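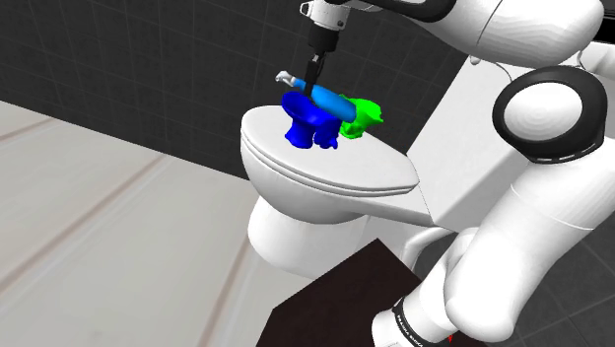 A closed toilet lid with two items on it, and a third held just above it.

The toilet lid is not a shelf

By Estrella Barajas
2023-03-24

I have rented in three cities, and every bathroom I have had was built by someone who seems to have owned a toothbrush and nothing else. There is a basin with no ledge, a mirror with no cabinet behind it, and a bath with one corner wide enough for a bar of soap. Everything else goes on the toilet lid, and comes off again whenever the toilet is needed.

My view is that a bathroom without storage is an unfinished bathroom, and that landlords should not be allowed to let it as a finished one.

I know how this sounds next to damp and broken boilers. Those matter more. But small faults that are met several times a day wear people down, and this one is cheap to put right. When I asked the agent for my present flat in Neltine Road whether I could have a shelf, I was told I could put one up if I took it down and filled the holes when I left. The wall is tiled. A tenant who drills a tile and cracks it loses part of the deposit, so most of us don't drill.

The usual answer is to buy something that sticks on with suction cups. I have bought 2 of these. Both came down in the night, and one took a glass with it. Over-the-cistern racks are better, but they need a cistern that stands clear of the wall, and mine is boxed in.

Loukia Lambrakis, who fits bathrooms and did my sister's, told me that a recess above the basin adds little to the bill if it is planned before the tiling starts. Afterwards it is a proper job. She also said clients who will live in the house nearly always ask for one, and clients who will let it seldom do.

I don't want a long list of rules. One fixed shelf or cabinet, at a height an adult can reach, would do. We already expect a rented kitchen to have cupboards, and few people would take one where the plates had to be kept on the hob.

Until then I will go on moving the shampoo to the floor and back.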